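Orkavby Floor Plan Text Set

Version 2, released 2/24/18

Contents

The set holds 2513 apartment listings from the towns of Nirkley and Mengal, each paired with a room schedule typed in from the printed plan. A listing has one plain text file and one row in rooms.tsv. Listings without a room schedule were dropped before release.

Fields

listing_id: integer, unique
town: nirkley or mengal
room_type: one of 13 values, see types.txt
length_cm, width_cm: integers, wall to wall
floor_cover: free text, lowercase
note: free text, may be empty

Halls and corridors share one room type. Older Mengal plans give them a single combined area, so width_cm is blank in 459 rows. Do not read a blank as zero.
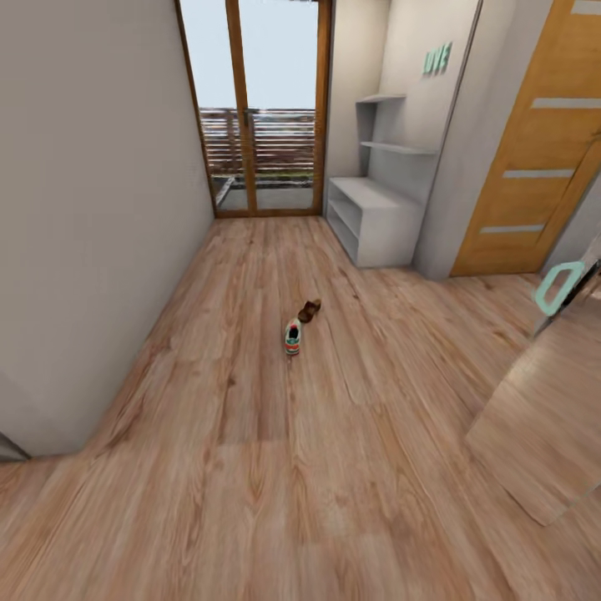
Balconies are listed as separate rooms and do not count toward total area. Glazed balconies use the type balcony_closed. Where the listing text and the plan disagree, the plan value is kept and the other goes in note.

Building

Run the Drernon converter on the raw folder:

drernon build raw/ out/

Output is UTF-8 with Unix line endings. Version 1 used commas as separators and broke on notes that contained them.

Known problems

Floor cover terms are not normalized. Spelling follows the listing. Duplicate listings under different ids remain, mostly in Nirkley. A cleaned id map is planned for March.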